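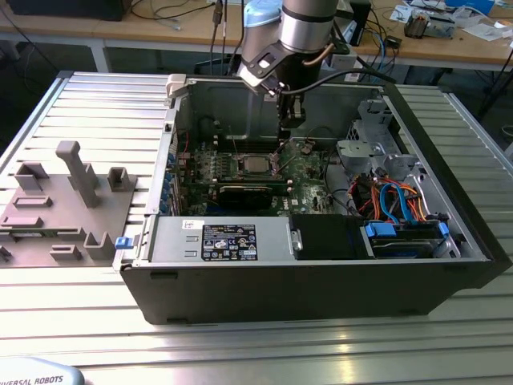
The first circle anyone mentioned was on the curb outside the dry cleaner in Eststead, in blue chalk paint, with a short line through it. A resident took a photo on a Wednesday morning in April and posted it to Kela, the neighborhood app most of the town uses for lost cats and used strollers. She asked what it was. That was the whole post.

By the afternoon she had an answer, and it was wrong. A reply said the circles were left by burglars to mark houses worth robbing. A circle meant the owners were out during the day. A line through it meant there was a dog. The person who wrote this said it came from a cousin in Bosutthorpe, where the police had supposedly warned people the week before.

The police in Bosutthorpe had given no such warning. There hadn't been a rise in break-ins in either town. The circles were the work of Urbańczyk, a tree care company hired to survey the street trees, and each one marked the spot nearest a tree that had been checked. A line meant the tree needed a second visit.

The survey covered 354 trees, so there were a lot of circles to find once people started looking.

## How the message grew

The version that traveled furthest wasn't the original reply. Someone copied it, added the words "PLEASE SHARE, POLICE CONFIRMED," and sent it to a parents' group chat. From there it moved to other chats, and each copy picked up something. One said the gang was driving a white van. Another said the van was gray and had a ladder on the roof. A third included a chart of symbols with meanings for each, such as a triangle for a woman living alone.

The chart is old. Versions of it have been passed around for years in many countries, first as photocopies and later as email attachments. The symbols change a little between copies, and the place names change a lot. None of the shapes on the chart matched the blue circle with a line, but that didn't slow it down. People who sent it on said they'd only looked at the first row.

On Kela itself, the post with the chart was shared 80 times before a moderator put a note on it. The note said the claim was unverified. Several people took this to mean it was being looked into, and shared the note too.

Then the school got involved. An office assistant at one of the Eststead elementary schools received the message from three parents within an hour and put a short item in the weekly newsletter. It asked families to be alert to "recent markings in the area." The newsletter goes to 2000 addresses across the district. The item didn't mention burglars, but it didn't have to. It was a message from the school, and it used the word "markings."

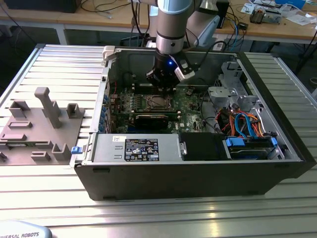
## What the survey crew saw

Urbańczyk had two people on the job. They worked on foot with a tablet, a tape measure and a can of marking paint, starting at seven to get ahead of the parked cars. They wore company vests. For the first days nothing happened apart from the usual questions about whether a particular maple was coming down.

After the newsletter, people began to come out of their houses. One man stood on his porch and filmed the crew for the length of the block. A woman scrubbed a circle off the curb with a deck brush while the paint was still fresh, and told them politely that she didn't want any trouble. The next day the circles were gone from most of two streets, which meant the crew had to go back to the tablet to work out where they'd stopped.

The company put a sign in the truck window that read TREE SURVEY. A photo of the sign was on Kela by lunch, with the comment that anyone could print a sign.

The town's own statement came out on Friday. It was four paragraphs long, and the explanation was in the third. The first two gave the background to the street tree plan and the budget year it belonged to. It was posted as a PDF on the town website, where it could be read easily on a computer and with difficulty on a phone. Almost everyone who had seen the warning had seen it on a phone.

## Why it worked

It's easy to treat a story like this as a matter of people being foolish, and most of those I talked to in Eststead had already been called that, often by relatives. They didn't come across that way to me. Most had done something fairly ordinary. They had seen a mark they didn't recognize, on their own street, and then been sent a message that said what it was.

The mark was real, and that counted for a lot. A warning about a danger in some other place asks the reader to take it on trust. This one could be checked by opening the front door, and when people opened the front door there was the circle. The part that couldn't be checked, that burglars had drawn it, rode along with the part that could.

There was also the matter of who was sending it. Few people got the warning from a stranger. They got it from a sister, a neighbor, the other parents on the soccer team. Asking such a person for a source feels rude. Sending the message on costs nothing, and if it's false, the thinking goes, then no harm has been done. 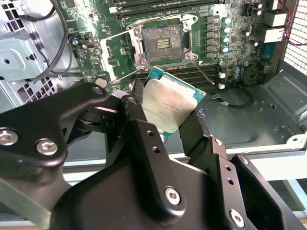
Jasmina Berisha didn't agree with the last part. She had cleaned circles off her own stretch of curb, and off her mother's, and she said the harm was plain enough if you looked at her mother, who had stopped going to her afternoon card game because she didn't want the house to stand empty. It took three weeks to get her to go back. By then, Berisha said, everybody knew about the trees, her mother included. Knowing about the trees hadn't been enough. "She'd say yes, yes, the trees, and then she'd check the back door again."

I heard similar things from others. One household had bought a doorbell camera and was still paying for it by the month. Another had fallen out with the tenants next door, who owned a gray van.

## The correction

The message that finally did some good wasn't the town's. It came from a retired postal worker in Bosutthorpe, who walked one of the streets, took a picture of each circle together with the tree behind it, and posted them all in order on Kela with no comment except the street name. Anyone scrolling through could see that there was a tree every time. Where there was a gap between trees there was a gap between circles.

It was shared far less than the warning. But it reached the people who ran the larger group chats, and they passed it along with a line or two of their own. A few added an apology. The parents' chat where the "police confirmed" version began has since agreed that warnings need a link, a rule that held for most of a month.

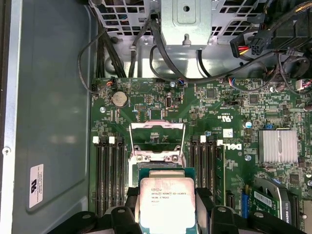
The school ran a correction the following week, in the same newsletter and in the same position on the page. The office assistant told me she'd asked for it to go at the top and been overruled by the lunch menu. She now calls the town before printing anything about safety. Most of the time, she said, they pick up.

Urbańczyk changed its practice as well. The crews have switched to small numbered tags, fixed to the trees themselves at head height, and the company mails a postcard to each street a week before work starts. The postcard has a photo of a tag on it and a phone number. The number gets a few calls a day, nearly all of them about roots and driveways.

The survey in Eststead was finished late, after the repainted sections had been walked a second time. The results went to the town, and the list of trees due for pruning is up at the library.

The chart of symbols is still moving. A reader forwarded me a copy while I was finishing this piece, asking if it was true. The place name on it was one I'd never heard of, and the van was white again.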